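Perkusen open day – quick notes

Back on the train, typing this up before I forget it all. Went to the Perkusen open day on 25th August with Asuka Minami, who signed us both up. They fit out and clean holiday apartments, and once a year they let people in to see the training floor. Entry was $5, coffee included. Coffee was fine.

Getting there
Take the Gretumgate exit, not the main one. We took the main one and walked an extra 30 minutes in the heat. Signs are small. Parking looked full by ten.

The linen room
Biggest room on the tour and the loudest. Shelves up to the cieling, sheets by bed size, everything labeled by hand. Ottmar Wiegand led our group and talks fast – I missed half of it over the dryers. What I caught: 200 sets go out on a busy changeover, towels get folded in thirds, pillowcases ride on top. Asuka asked about stains. Long answer. Something with cold water and patience.

Mock apartments
Two little apartments built inside the hall, kitchen and bath in each. Trainees get 86 minutes for the whole place. Odd number, didn't get to ask why. Malachy Dolan was doing a bed when we came through and let us try the corners. Mine were bad.

The cleaning tray
My favorite bit. Low black rubber tray with a raised rim, set down on the tile by a white cabinet, and the supplies laid in it. Green pack of Dettol wipes, the 40 size, folded white paper tucked in next to it, red-orange microfiber cloth folded into the corner. Clear plastic bottle over the top corner. Things get pressed down flat with both hands. Perforated black matting in the bottom, which I now want for under my own sink.

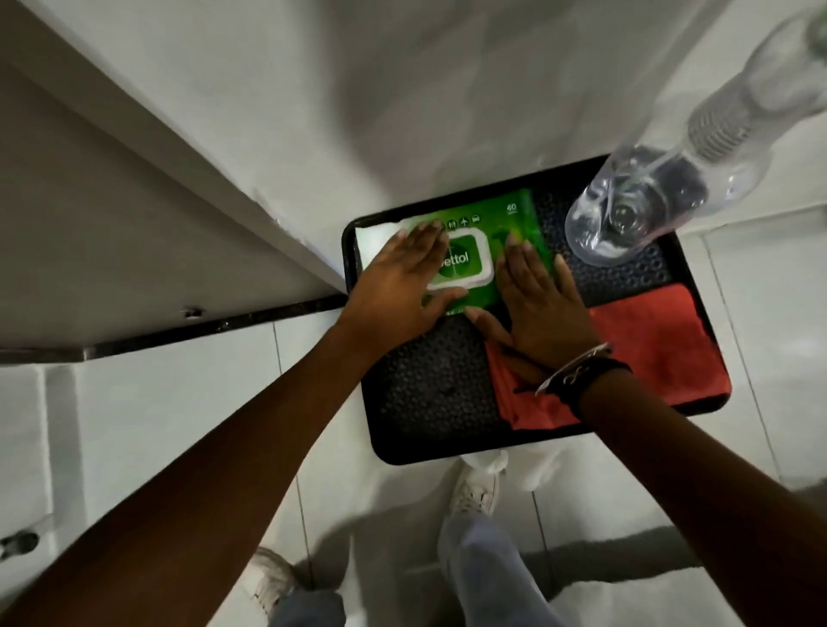
Shop and lunch
Small shop by the door, mostly cloths and brushes. Bought two brushes. Lunch was soup and rolls, gone by one so dont hang about. Next open day might be in September, Ottmar wasn't sure – ask at the desk.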